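Rorby adds Mumeck shops to its repair voucher program

The town of Rorby will extend its household repair vouchers to a second group of shops starting in September, following an agreement signed this month with Mumeck, the regional association of independent repair businesses. The agreement brings 17 more shops into the program and makes vouchers available to renters for the first time.

Rorby launched the vouchers last year as a pilot for homeowners in the Usen district. Residents used 976 of them during the pilot, mostly for lamps, vacuum cleaners, sewing machines and kitchen appliances. Each voucher covers half the cost of a repair, and the resident pays the rest directly to the shop.

"We heard from a lot of renters who wanted to take part and were told they could not," said Kwok-wai Yang, who manages the program for the town. "Changing that was the first thing on our list. The second was finding shops outside the center, so people don't have to cross town with a microwave under one arm."

Under the new agreement, shops will quote a price before any work begins. If an item cannot be fixed, the resident pays nothing for the inspection and keeps the voucher for another item. Repairs carry a 300-day guarantee on parts and labor.

Lâm, a family-run electrical shop on the north side, is among the businesses joining. Owner Đạt Từ said small jobs have become hard to sell at full price.

"A customer will bring in a lamp with a bad switch, and by the time I have charged for my hour, a new lamp looks cheaper," Từ said. "With the voucher they say yes more often - and I can keep my second bench open." 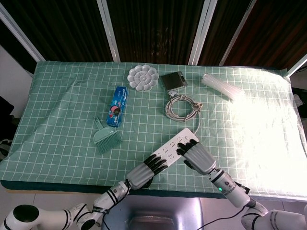 The town has set aside 600 vouchers for the first round. Households may claim two per year. Phones, tablets and gas appliances are not covered, and neither are items still under a manufacturer's warranty.

Applications will be taken at the Rorby town hall service desk and at the Usen branch library. Applicants need proof of address - a lease or a recent utility bill is enough. A list of participating shops will be posted at both locations before the program opens.

Repair businesses that wish to join a later round should contact the Mumeck office.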